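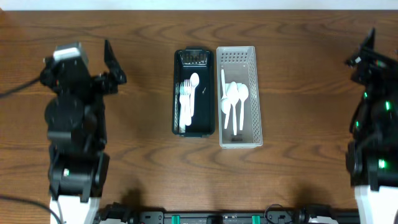
Two cutlery trays on the table, with white plastic forks in the left one.

Dec 3, 2011

Diary of the Fikevgate Film Society

The Society held its winter screening this evening at the Stusero, and the program was the new feature from Rarnico Pictures, "The Grabowska Line." The hall opened at the usual hour. All 300 seats had been reserved in advance, and those members who came without a ticket were asked to wait in the lobby until the start of the main feature. A small number were then admitted to places that had not been claimed.

The film has been expected in Fikevgate for a long time. It was first announced for last January and was then withdrawn from the schedule without a stated reason. The Society wrote to the distributor on two occasions and received a reply to the second letter. It is a matter of some satisfaction that the print was shown here in the same week as in the larger towns.

The story follows a streetcar driver on the Grabowska route during the final winter before the tracks are taken up. She has been told that her job will end, and she has not told her family. Most of the first hour takes place inside the car, with passengers coming and going, and the writer of this diary found that part the strongest. The conversations are short and are often left unfinished when a passenger reaches a stop. A schoolboy who rides to the end of the line each evening becomes important later, although the film gives little sign of it at first.

The middle portion was less successful. There is a long sequence at a wedding, with three songs played in full, and the attention of the audience was seen to wander. The second song is pleasant and was hummed in the lobby afterward. The other two could have been shortened. The comic uncle, who appears in the advertising more than in the film, was received with laughter in the balcony and with less of it downstairs.

The closing section returns to the streetcar and is handled with care. The last run is filmed at night in snow, and there is almost no speech. Several members stated that they would have preferred to know what the driver does the following morning. The writer does not share that view, but records it as the one most often expressed.

With regard to the acting, the leading performance was generally admired. It is a quiet part, and much of it consists of looking at the road. The actor who plays the brother was thought to be too young, and his accent was questioned by members who know the district where the film is set. The music between scenes was considered too loud, though this may have been due to the hall. The sound at the Stusero has been uneven since the new speakers were put in, and the matter has been raised with the management before.

There was one interruption. The picture was lost shortly after the wedding and the lights were raised for 4 minutes. The audience remained seated, and the film resumed at a point slightly before the break, so that nothing was missed. The management apologized from the front of the hall.

Comment cards were given out at the end, as is customary. They have been placed in the box and have not yet been read in full. From those seen tonight, opinion is favorable, with the same remarks on the length of the wedding appearing again and again. One card asks that the Society show the director's earlier film, the one about the ferry. It was shown here some years ago to a poor house and deserves another hearing. The writer will propose it for the spring list.

Refreshments followed. The discussion that was planned for the small room was moved to the lobby on account of the number of persons who wished to attend, and it continued until the building had to be closed. It dealt for the most part with the ending, and then with the price of tickets, on which no agreement was reached.

Matters to be attended to: the remaining posters are to be returned to Rarnico Pictures. The letter of thanks to the Stusero should mention the sound in polite terms. The January program is still without a second title, and the printer requires it soon. The short comedy suggested last month is not available in a good copy, and the older version is too worn to be shown to a paying audience.

Snow was falling at the time of departure, and the walk home along the river took longer than usual.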